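Pinza manual Milow: equipo para demostraciones

Milow es una pinza que se lleva en la mano y sirve para recoger demostraciones sin usar el robot. El método fue desarrollado por Svitlana Hrytsenko y Vaughan Tamihana en el laboratorio Burmont. Con 1244 demostraciones de 40 objetos, la política aprendida se transfirió a un brazo Ovurano sin ajuste adicional.

Contenido del equipo: 2 dedos negros con almohadilla de contacto, soporte de cámara y 3 juegos de almohadillas de repuesto.

Antes de cada sesión se debe abrir la pinza por completo y grabar unos segundos sobre la mesa libre.

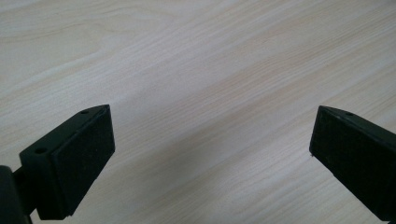
Con esta grabación el programa calcula la apertura máxima. Si se cambian las almohadillas, es necesario repetirla.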